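About Clerkdale
Who we are and how we look after our practice cell
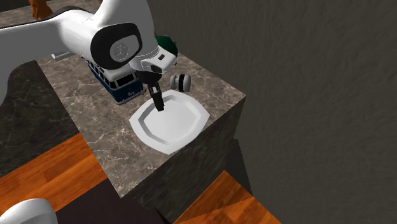 Clerkdale is a small training school for people who want to keep robot arms in good working order, and we've been at it long enough to have worn out a fair number of Allen keys! Wing-sze Ho started us off with one arm and a borrowed bench, and she still teaches the first morning of every course herself.

Most of what we do centers on a single cell we call Drusus. It lives on the computer as well as on the shop floor, and every new setting is tried in the simulated room first, where a finger that comes down too low costs us nothing but a red line in the log. Pak-hei Yang looks after that side. He checks the gripper's height over a plate, goes through the joint limits one by one, and only then lets a class load the program onto the real arm.

The real arm gets its own care. Every 32 days Kuo-hua Chien wipes it down, checks the bolts at the base, looks over the finger pads and sets the zero position again (students are very welcome to lend a hand, and usually do). Classes are kept to seven people. Our next course begins in May, and the kettle is always on.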